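Sports Explained for Kids > Tennis > How It Works

Why Does a Tennis Ball Bounce the Way It Does?

August 9, 2019

I have a confession to make. When I was eight, I cut a tennis ball in half with my dad's bread knife. (Please don't do this. I got in a lot of trouble, and the knife was never the same.) I wanted to see what was inside that made it bounce. I was sure there had to be a spring in there, or maybe a smaller ball.

What I found was nothing. Just a hollow rubber shell with fuzz glued on the outside! I was so disappointed that I threw both halves under the porch and went in for a sandwich.

It took me years to find out that the "nothing" was the most important part. What's inside a tennis ball is air, and air can be very pushy stuff.

Squash, then spring

Pretend you can slow down time. A ball drops toward the court. It hits the ground, but the top half is still moving down, so the whole thing gets squashed flat on the bottom, like when you sit on a beanbag. Now the air inside has less room than it had before, and air hates that. It pushes back. The rubber pushes back too, because it's been bent out of shape and wants to be round again. All that pushing shoves the ball up off the ground.

The whole squash is over faster than you can blink. You'll never catch it with your own eyes, but people film it with special fast cameras, and the first time I saw one of those films I watched it over and over. The ball looks like a pancake!

So why doesn't it bounce forever?

Good question, and one my niece asks me every single summer. When the ball lands, it has energy, which is the scientist's word for the stuff that makes things move or get warm or make noise. Some of that energy goes into the bounce, but some of it sneaks away. You hear a "pock" sound, and that's energy leaving. The ball gets a tiny bit warmer, and that's energy leaving too. Every bounce has less left over to work with, so every bounce is lower than the one before.

If you drop a ball from 100 inches up onto a hard floor, a good one will come back up a bit more than halfway. People who test tennis balls really do drop them from that height. I think that would be a pretty great job.

Why old balls go flat

Ever opened a brand new can of tennis balls? It goes "psssst!" and smells like a new car tire. I love that smell, I can't help it. The hiss happens because the air in the can is packed in tight, just like the air inside the balls. While the can is shut, the air in the balls has no reason to go anywhere.

Once you open it, things change. Rubber looks solid, but it has gaps much too small to see, and the air inside the ball slowly squeezes out through them. After a few weeks there's less air pushing back, and your ball lands with a sad thud. My coach, Évan Sabatier, used to keep a big basket of these at the Platville courts and called them "the potatoes." We used the potatoes for practicing our serves, and dogs got the rest.

Different courts, different bounces

Now for the part that surprised me most. You can take the very same ball, hit it the very same way, and it'll do different things depending on what it lands on. Tennis is played on three main kinds of ground.

Grass is slippery and a little soft. The ball skids along and stays low, so you have to bend your knees a lot and get to it fast.

Clay is gritty, sort of like crumbly brick dust (sometimes it really is crushed brick). The ball digs in and grabs, which slows it down and makes it hop up high. You also get orange socks. They never wash clean.

Hard courts are in between, and they're what I grew up on. They're made with something like the stuff in a road or a sidewalk, with a bumpy paint on top. The bumpier the paint, the slower the ball.

The word for this grabbing is friction. Rub your hands together fast and feel them get warm – that's friction too. Slide across a kitchen floor in socks and you don't have much of it. Try the same thing in sneakers and you'll stop right away, maybe on your face.
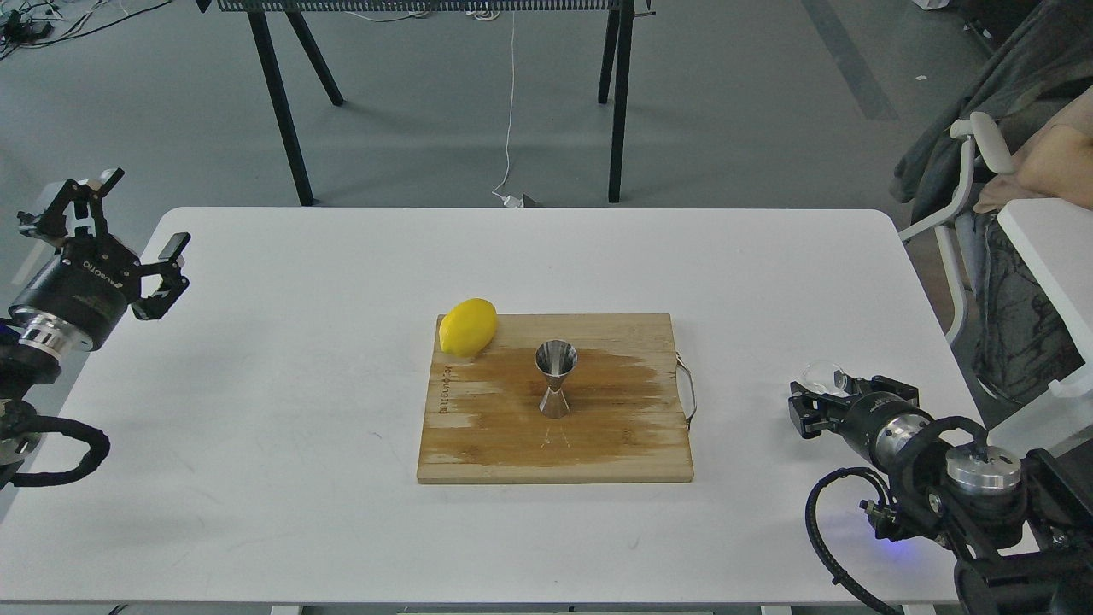
Friction matters even more when the ball is spinning. If you brush up the back of the ball with your racket, it spins forward as it flies. We call that topspin. When it lands, the spin helps it kick ahead and up at the other player. If you slice down under the ball, it spins backward, and it stays low after it lands. My friend Ximeng Wan has a slice so mean that I've swung right over the top of it more times than I'd like to tell you.

Does the weather count?

Yes! On a hot day, the air inside the ball pushes harder and the rubber gets softer and springier, so the ball jumps. On a cold day the ball is stiff and lazy. I once played a match in March with my breath making clouds, and it felt like we were hitting rocks wrapped in socks. We quit after four games and drank cocoa in the car.

Try it yourself

You'll need two tennis balls that are the same kind and the same age, a tape measure, a freezer, and a grown-up who doesn't mind a ball next to the peas.

Put one ball in the freezer for an hour and leave the other one on the counter. Tape the measure to a wall, outside or somewhere with a hard floor. Hold the counter ball next to the tape, as high as you can, and let go. Don't throw it, just let go. Have a helper watch how high it comes back and write the number down. Then do the same with the freezer ball, from the same height, before it has time to warm up.

Do each one a few times, because it's hard to read the tape when the ball is moving. Before you start, make a guess and write that down too. Then try it on grass, on carpet, on the driveway, wherever you're allowed. I tried a pile of leaves once and the ball just stayed there.

Tagged: tennis, science of sports, try it at home

Back to top | Contact us | © 2019 Alonia Kids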